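2018-04-06

Up before six because the cat wanted out. Rain on and off until noon, then just gray. I had the day off, so I finally did the drive to Dostach to look at the upright piano Spyros found for me.

It was 162 miles there and back, most of it behind trucks. Spyros Vidmar met me outside the hall and we went in through the kitchen. The piano is better than I expected. Four keys stick in the low end and one pedal squeaks, but the tuning is close and the case has only a few scratches. I played the one Owen waltz I still know by heart, badly. My left hand has gotten slow since October.

They want it gone by the end of the month. I said yes on the spot - probably too quickly, as I have not measured the stairs at home. Ákos Csizmadia moved one into a third-floor apartment last year and says it took three men and most of a Saturday. I called him on the way back and he will come look at the landing next week.

Stopped in Gralby for soup and a roll. The bakery there has changed hands and the rolls are smaller now. 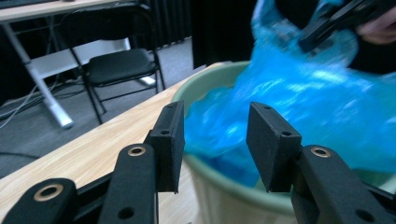
Got home at eight and moved the bookcase out of the front room to see how much wall I have. Enough, I think, if the lamp goes in the hall. Found two library books behind it, both long overdue. Will take them back tomorrow and pay the fine.

My back is sore from the bookcase. Going to bed early.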